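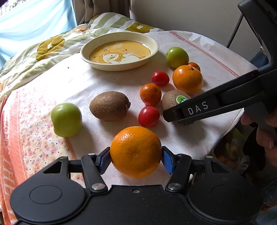

Marino House, Breakfast Room
Fruit Table and Surrounds: Weekly Check
Day: Thursday, before the 6 a.m. coffee goes on
Checked by: Ayane Noguchi
Kitchen: Gianni Colombo

Mark each line OK, FIX or ASK GIANNI. Comments go under the line, in handwriting a stranger could read. "See last week" is not a comment.

TABLE

1. Table stands level and doesn't rock when leaned on.
OK. I leaned on it with conviction. The folded beer mat under one leg has been replaced with a proper felt pad, and I miss the beer mat only a little.

2. Tablecloth clean, hem clear of the floor.
OK. It's the mostly white one with the pattern. White was a brave choice for a room that serves coffee and beet juice, but the pattern forgives a good deal. Spare is in the hall cupboard, ironed by an optimist.

3. Cloth can't be pulled off by a child, a dog or a handbag.
FIX. Clips were ordered from Erkov in September. One packet came and it was napkin rings. Very nice napkin rings.

4. Dish free of chips and cracks.
OK. I ran a thumb around the rim of the shallow cream one. The blue one is retired and should stay retired, Gianni. I found it behind the flour.

FRUIT AND VEGETABLES

5. Everything washed before it goes out.
ASK GIANNI. He says yes. He says yes to most things before coffee. Please initial the wash sheet so that I can believe the sheet instead.

6. Stickers removed.
FIX. There is a kiwi with its green and white sticker still on, sunburst and all. Guests do peel them off, and then they put them under the edge of the table, where I find them during item 1.

7. Check for soft spots, splits and mold. Pick each piece up and look underneath.
OK. The orange is large and glossy and looks better rested than I do. One green apple is a bit uneven down one side. That's a shape, and it passes. Please stop hiding the lopsided ones at the bottom of the crate; they taste the same and I've run out of ways to be surprised by them.

8. Kiwis give slightly when pressed.
ASK GIANNI. Press with a thumb, once. A kiwi that has been tested by the whole staff is no longer ripe, it is tired. If hard, leave them beside the apples for a couple of days.

9. Tomatoes kept away from the fruit.
FIX, technically. The red tomatoes are right in among the mandarin and the kiwis again. Gianni holds that a tomato is a fruit. I hold that a guest who bites into one expecting a plum will write to us, and one did. She used both sides of the paper.

10. Nothing on the table that can roll to the floor unassisted.
OK. Oranges away from the edge, please, and the same goes for the mandarins. If something does go over, it gets washed again before it comes back. The five-second rule isn't on this checklist and I'm not adding it.

KNIVES AND BOARDS

11. Paring knives counted in and put back in the drawer block.
OK. 2 out, 2 back.

12. Fruit board separate from the onion board.
OK, at last. The Calska labels have survived the dishwasher. Anyone who ate melon here in the spring will understand why I'm pleased.

ROOM

13. Floor dry, no grapes.
OK. I looked under the radiator as well. The less said about the radiator the better.

14. Chairs don't block the side door.
FIX. One was doing exactly that, with a coat on it. Chair moved, coat on the hook. The door dates from 1933 and opens inward only, at its own speed, so it needs all the help it can get.

15. Fire extinguisher on its bracket, pin in, tag current.
OK. Tag signed by the Clesside man, who also ate a mandarin and said it was good.

16. Allergen card out and right way up.
FIX. It was out. Turned it over.

TO DO BEFORE NEXT CHECK

Gianni: wash sheet, sticker, tomatoes into a bowl of their own.
Ayane: chase Erkov about the clips, return the napkin rings.
Whoever owns the gray coat: hook, please.

Kitchen reply (G.C.): Sticker noted. Sheet will be initialed. Tomatoes can have their own bowl if I can use the blue one.

Reply to reply (A.N.): No. There's a steel one over the sink.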